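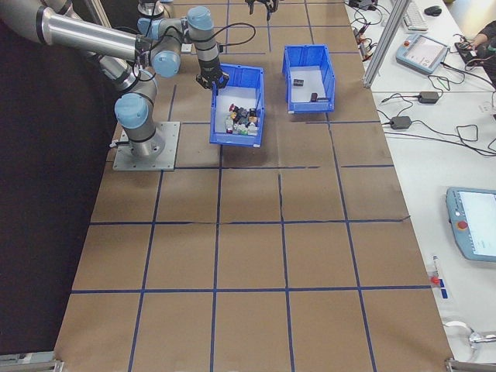 *A robot arm at the sorting table, gripper down by the left bin.*

Moving small things from one blue bin to another sounds like the dullest job in the world. Grown-ups did it for years at a company called Betine, and they would like you to know that it was.

Betine packs spare parts for toys. Lose a piece and a new one comes in the mail, if somebody can find it in a bin full of other pieces. Finding it used to be a job for eyes, fingers and a lot of sighing.

## What does the robot do?

An arm has joints, a bit like your shoulder, elbow and wrist. On the end is a gripper with two black fingers. Two fingers are plenty for picking up a block. They are hopeless for tying shoes, so the robot doesn't wear any.

The blue tape makes squares on the brown paper. People use the squares to say where a bin should go. "Two squares left" works much better than "over there a bit."

The arm does not get bored. It also does not notice when it has been trying to pick up the same block for 3 minutes. A person notices that.

## So who tells it what to do?

Savita Mishra does. She packed parts by hand for eight years, and on a busy day she could get through 2212 of them. Now she teaches the arm. One of her tools is a teach pendant, a controller with a screen. The ones on the desk are light blue, and each has a red button for emergencies. Pressing it means STOP. It is not for finding out what happens.

Her back hurts less than it did. She also has to go to more meetings, and she says her back was easier to deal with.
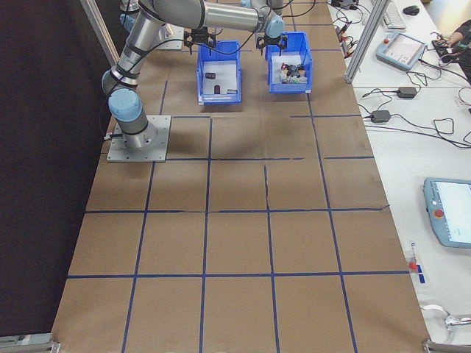
## Did anyone lose their job?

It's a fair thing to ask. Betine has 32 workers, and none of them was sent home when the arms came. Some had to learn new jobs, and a few didn't want to. One man liked sorting because he could think about fishing all day. He drives the delivery van now and thinks about fishing there.

Other companies have made other choices. When a machine takes over a job, people decide what happens next, and you can ask them about it.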